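The Devices We Leave Out

Opinion. Iraklis Theodorakopoulos, Memory Devices Group, Adholm

A paper on a new memory device usually contains one very good figure. It shows a current-voltage loop, clean and symmetrical, repeated over many cycles until the lines lie on top of one another. Readers in our field know how to read such a figure. They also know that the device in it was chosen. What they can rarely find out is how many other devices were on the same chip, how many of those were measured, and what happened to the ones that do not appear.

It is the position of this essay that every paper reporting resistive memory devices should state its full device count, from fabrication through to the final plot, and that groups, reviewers and funding bodies should treat the absence of that count as a defect in the work. The measure is cheap. It requires no new equipment and very little space on the page. It has been discussed at workshops for years, and the practice has changed less than the discussion would suggest.

The case begins with what these devices are for. A single memory cell is of scientific interest, and much has been learned from single cells. The claim that usually appears in the introduction of the paper, however, concerns arrays. The cells are to store the weights of a neural network, or to carry out arithmetic where the data are kept, and so to reduce the energy spent moving numbers back and forth. An array is only as useful as its ordinary members. If the typical cell drifts, sticks or fails to form, the behavior of the best one tells the circuit designer very little.

Our own group offers a fair illustration. Two years ago we submitted a manuscript on a hafnium oxide stack made for us by Rurkden. The chip carried 400 cells that could be reached with our probes. The manuscript described the electrical behavior of nine of them. Each statement in it was correct. A reviewer asked what had become of the rest, and we found that we could not give a complete reply. Some had been measured and set aside, some had been used to settle the forming voltage and were damaged in the process, and for a good number there was no record of any kind. When Sepehr Mazandarani went back through the measurement folders, he was able to establish the history of 131 cells. For the others we had only a wafer map with pencil marks on it.

The manuscript was withdrawn, the chip was measured again from one corner to the other, and the paper that eventually appeared was slower to write and more modest in its conclusions. It is also the paper that other groups have made use of, mainly for a table in the supplement that lists how and when cells failed.
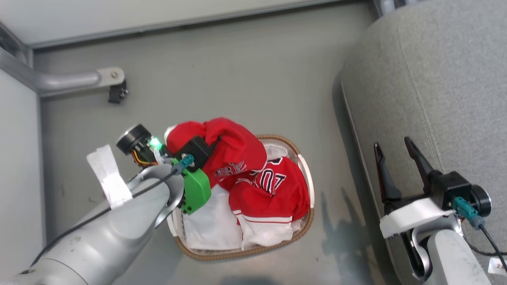 What should a device count include?

At a minimum, the number of devices fabricated, the number measured, the number that worked on first contact, and the number shown in each figure, with a sentence on how the last group was chosen.

Those four numbers fit on one line of a methods section. Where a process has several stages, such as forming, cycling and retention, the count should be given at each stage, since a device that forms well and fails at retention is a different matter from one that never forms. Clinical researchers have drawn flow charts of this kind for a long time, and there is no good reason for a laboratory with a probe station to find them harder to draw.

Several objections deserve a proper hearing. The first is that academic fabrication is uneven, and that a poor yield in a university clean room reflects the clean room more than the idea. This is often true. A resist that was left too long, a contaminated target, a misaligned mask – none of these says anything about the physics of the switching layer. Authors should be free to say so, and reviewers should be prepared to accept a low yield where the explanation is sound. The difficulty is that the explanation cannot be judged when the number is missing. A group that reports a yield of one in five and attributes it to the top contact has given its readers something to test. A group that reports nothing has given them only a loop.

The second objection concerns competition. A young researcher who discloses that most cells on a chip did not work may fear that the paper will be turned down in favor of a rival that says nothing on the subject. That fear is reasonable, and it would be wrong to place the whole burden on the people least able to carry it. A reporting rule works when it applies to all authors of a journal at once. For that reason the first move belongs to editors. A required field in the submission form would do more than any number of essays such as this one.

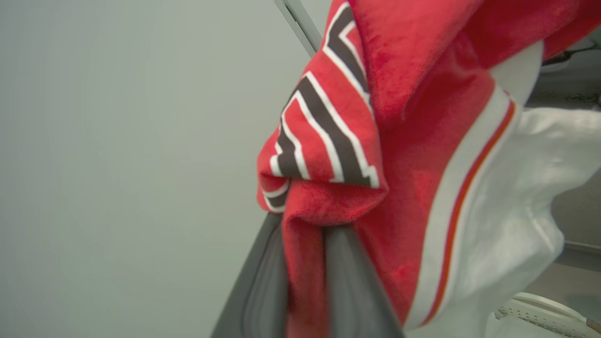 A red garment held between two gray gripper fingers.

A third objection is heard more from theorists and circuit designers, who point out that they already assume variability in their simulations. They take a mean and a standard deviation, draw random values, and report how much accuracy the network loses. The approach is sensible as far as it goes. The trouble lies in where the mean and the deviation come from. When our colleagues set up the Flavelon simulator, they took their starting parameters from published data, including some of ours, and those data described the cells that had been considered fit to publish. The simulated arrays were accordingly well behaved. With the complete records from the Rurkden chip, the distribution acquired a long tail and a cluster of cells stuck at low resistance, and two of the training methods we had favored lost much of their advantage. One method that we had dismissed held up rather well.

That last result deserves some emphasis. Discussion of failed devices tends to be conducted in a moral tone, as though the purpose were to make authors confess. The stronger argument is practical. Learning algorithms differ in the kind of imperfection they can live with. Some tolerate noise and suffer badly from cells that are stuck. Others can use random switching as a source of sampling, and for them a device that a materials scientist would call poor may be close to ideal. These choices cannot be made sensibly on data from which the imperfections have been removed.

There is also a question of training. A doctoral student in this field spends a large part of the first year at the probe station, and most of what is learned there concerns failure: the abrupt jump that means a cell has broken down for good, the slow creep that points to the contact, the odd device that recovers overnight. Very little of this reaches print. It is passed from one student to the next and is lost when a project ends or a contract runs out. At Adholm we now keep a common log for the Majali test board in which each cell has an entry from its first contact, including the name of the operator and the compliance current used. Students were not enthusiastic at the start. The log adds several minutes to a session, and nobody enjoys typing the same remark forty times in a row. It has nonetheless become the first thing a newcomer is asked to read, and in January it allowed us to trace a fault in one probe card that had been spoiling measurements in two separate projects.

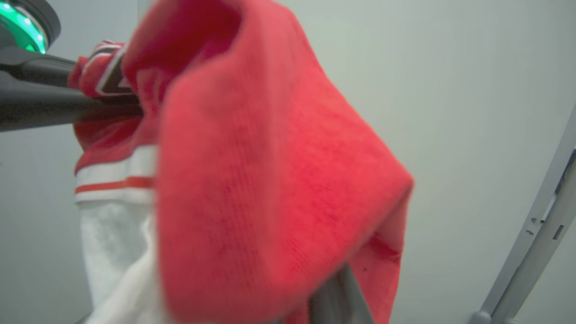

Would full reporting make papers much longer?

The main text would grow by a line or two, and the detailed records can be placed in a data repository with a short guide to the file names.

Length is a smaller concern than form. A folder of raw files, however complete, is of limited use if the reader must guess which cell each one belongs to. We would ask for a single table, one row per cell, with its position on the chip, its size, the tests applied in order, and the result of each. Plain text is sufficient. Groups that rely on automated measurement will find that most of the columns can be filled by the software already in use. Groups that measure by hand will need to change their habits to some degree, and they should be given time to do so.

Funding bodies have a part in this as well. Data plans are now required with most proposals, and in our experience they are read mainly for the presence of certain phrases about storage and access. A reviewer who asked, in the case of a device project, whether the applicants intended to keep records of devices that fail would be asking something of real substance. The cost of keeping such records should be an allowed expense. On our projects it amounts to a small share of a technician's time, and it has been refused twice on the grounds that it did not constitute research.

It should be acknowledged that the count can be abused. Authors under pressure may define "measured" generously, or fabricate a smaller chip so that the ratio looks better. A yield figure might come to be treated as a score, with papers ranked by it, and that would harm exploratory work on new materials, where a handful of working cells out of a large number can be an important finding. Editors should say in writing that no threshold applies. What is asked for is the number and the account that goes with it.

Dr. Mazandarani, who read a draft of this essay, takes a harder line on one point. In his view no single-device loop should be printed at all unless the median device is plotted next to it on the same axes. I would not go that far for a first report on a new material. For any paper that uses the word "array" in its title, I have come to agree with him, and our group has adopted the rule for its own submissions beginning with the next one.

The complete table for the Rurkden chip, including the cells whose history could not be recovered, is available from the group on request. Corrections from anyone who has worked with similar stacks would be welcome, in particular on the cluster of stuck cells near the lower edge, for which we still have no satisfactory explanation.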